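Home News Local Business Events Contact

Can a machine do the dishes yet? Wurkimar team says it is getting closer

August 29, 2022
By Khrystyna-Mariia Sydorenko

Anybody who has ever stood over a sink after a big family supper, sleeves wet to the elbow, has probably wished for a machine that would just get on with it. A dishwasher does part of the job, of course, but somebody still has to scrape and sort and fish the last few things out of the basin, and that is the part a small company in Wurkimar has been working on since March.

The company is called Driter, and it rents the upper floor of the old Lumbao furniture store, where the stairs still creak and the showroom lights still hum. Its project, named Sonix, is a program that teaches a robot arm to clear a kitchen sink. Most of the teaching so far has happened inside a computer, in kitchens that exist only as drawings and numbers, which saves a good deal of crockery and lets the team try the same chore over and over while they have their lunch.

Last week the company opened its doors for an afternoon and let the neighbors come up and see how things stand, with coffee and a very good plum cake from the bakery downstairs. The results were pinned on the wall for everyone to read. Sonix was given 300 tries at lifting a single item out of a simulated sink and setting it on the counter, and it managed 284 of them. That sounds splendid, and it is, but the team was quick to point to the next sheet over. When there were several items lying close together, the arm finished the whole job in fewer than half of its 300 tries, and it was slow about it too, taking almost 300 seconds on some of the longer runs.

The deep basin is a large part of the trouble. An arm working on a tabletop can come at a thing from the side, but in a sink it has to reach down between steep walls, and small things lying flat on the bottom leave it very little to get hold of. There is the faucet to stay clear of as well, and whatever else people like to keep at the back of the counter.

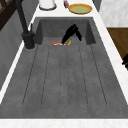

A reader in Wurkimar, Maureen, wrote to us after the open afternoon to say that she would gladly put up with a slow machine, as she is not in any hurry once she has gone to bed, but that she would want to know it could tell a teaspoon from a bit of carrot before she let it anywhere near her drain.

It is a fair point, and one that came up more than once over the cake. Driter does not have a date for a machine that people could buy, and it would not be drawn on a price. Shops may well see something first – a bakery or a lunch counter has the same few trays and tubs coming back all day long, and that sort of sameness suits a robot far better than a family kitchen does, where a lunchbox lid may turn up on top of a gravy boat.

The next step is to move the program onto a real arm over a real sink, which is being fitted in the back room this fall. Visitors will be welcome again once the plumbing is done.

Sign up for our newsletter and get local news in your inbox. This site uses cookies. By continuing to browse you agree to our use of cookies.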